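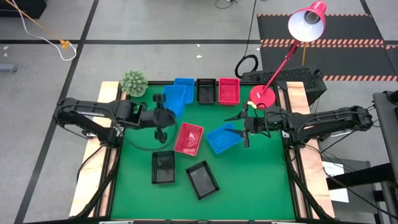 Two robot arms during a Grivlow basket task with blue, red and black baskets.

Grivlow is a method for teaching two robot arms to share one table. It was developed at the Tavares laboratory and is used mainly for sorting and stacking light objects, such as plastic baskets. The two arms do not follow a fixed plan. Before each movement, one arm makes a claim on an object, and the other arm must choose a different one or wait.

The method learns from recorded human control. The first training set, named Sudetti, has 338 demonstrations, of which 104 include a handover between the arms. Each policy is tested in 20 trials with a new starting layout.

In the first published test, Grivlow left 9 trials unfinished. Most of these failures happened when a basket was lying at an angle and both claims came at the same moment - a problem the authors call "double claim". A later version, Hevlow, gives priority to the arm with the shorter path, but it is slower when the baskets are close together.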